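Lernov Adds Wide-Brim Line to Costume Hat Range

FLORNENMONT – Costume accessory maker Lernov will begin shipping a new line of wide-brim felt hats to party and theatrical retailers in September. The Graltimau line covers two shapes, a flat-crown musketeer hat and a tall-crown witch hat, each offered in three adult sizes.

Both shapes use a molded polyester felt body with a wired brim edge. The wire is sewn into a folded hem and can be bent by hand to hold a curve. An adjustable inner band replaces the elastic chin strap used on earlier Lernov hats – the strap remains available as a separate part for stage use.

Hats ship nested in cartons, with brims flat. Feathers and buckles are packed separately and attach with a two-prong clip. Spot cleaning only is recommended.

The opening production run is 2593 units, of which 2000 are reserved for existing wholesale accounts. Orders from new accounts will be filled in the order received.
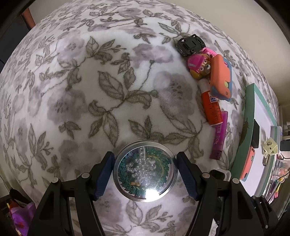 Danica Halás said the wired brim was the change stores had asked for most often, and that replacement inner bands would be sold by size.

The line will be distributed by Huang. Retailers may request a size chart and wholesale price list through their usual sales contact. Samples are limited to one per shape for each account.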